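Workshop > Notebooks > Two-arm bench > May

May, evening session
Entered by Clyde Quintanilla

Picked up from Juniper's last entry. Goal for the session was to get the right arm approaching the basket at a repeatable height, then look at cable routing on both arms before anyone raises the speed limit again. Firmware unchanged. Speed cap left at 200 mm/s in the Plonine config. Tool offset was still the value from the old fingers, so I remeasured before doing anything else. Old Z offset was 6 mm short. That accounts for most of the low approaches Lucinda logged.

New offset is saved as grososdale_right_b. Please don't overwrite the a file, Soledad's scripts still read it.

Approach check

Brought the wrist over the table and jogged in joint mode until the basket sat ahead of the fitting on the gripper. The white mesh is awkward for the detector. Wood grain comes through the diamonds, so the segmentation breaks the basket into fragments and the centroid wanders toward whichever end has the stronger rim. Filling holes before computing the centroid helps. Fitting a quadrilateral to the rim alone helps more, and the rim is smooth and bright enough to threshold without much tuning.

Two other problems in the wrist view. The ribbed metal past the table edge reflects a flat gray-white, close enough to the basket that a plain brightness threshold picks it up. The paper and the plate over there do the same. I masked everything past the table edge using a line fitted to the wood boundary. Crude, and the mask has to be recomputed if the wrist rotates. Also there is some blur on the basket outline. Exposure time is the first thing to try, then a longer settle delay. Currently waiting 0.2 s after the move completes.

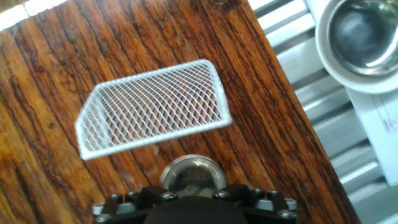 Cable routing

Right arm first. The black cables are held along the arm with white zip ties and then hang in a long loop down across the table. The loop is needed for wrist rotation but it is longer than it has to be. With joint 6 run to both limits by hand I could take out a fair amount of slack and still have no tension at the connector. Did not cut the ties yet. Want Thaddeus to look at the bend radius near the wrist first, he had the last failure there.

Left arm: cables are looped around the base and over the edge of the platform. Works, but anything pulled from that side pulls on the base connector. Proposal is a clamp on the slats next to the white mounting plate, then a fixed run down the outside. Limadby sells a T-slot clamp that should fit the rails. Will measure the slot width before ordering.

The power strip is on the slats beside the table, on the left. Fine for reach. I would still like it under the platform eventually so the cord is out of the left arm's swing.

Sunlight is a separate issue. It puts a hard white band across the varnish, and the detector treats the band as an object. Options are a blind, a matte mat on the table, or a polarizer. The mat is cheapest but it changes the background for all the earlier recordings. Leaning toward the blind.

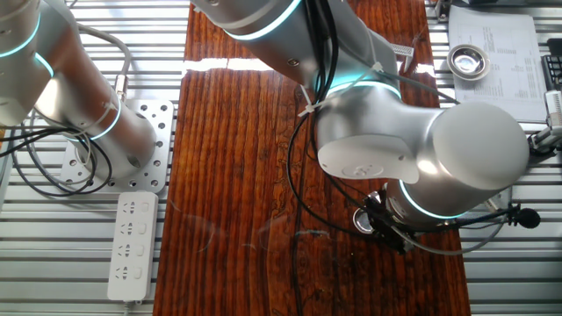 OPEN ITEMS

- Rim fit: move from my scratch script into the Blackburn repo. Add a check that rejects any quadrilateral crossing the table edge line.
- Settle delay: try 0.4 s and 0.8 s, same exposure, compare rim sharpness.
- Gripper bolts: retorque after the next long run. Used medium threadlocker on the plate bolts only.
- Mic on the gripper wire: check for motor noise with the arm holding position. If the noise is there at standstill, the wire needs to move away from the motor leads.
- Left arm: not moved under power today. Base plate bolts checked with the wrench, no movement. Soledad to run the zeroing routine before using it.
- Keyboard at the right edge is within reach of the right arm at full extension. Set a joint limit or move the keyboard. For now, stay below 80 percent extension on that side.

Arms parked at 8:20, controller off at the switch. Log is in the shared folder under the usual name. Lucinda, your low approaches from last time should be rerun with the b offset before we draw anything from them.

Workshop notebooks are shared with bench members. Contact: Juniper Haddad | Back to top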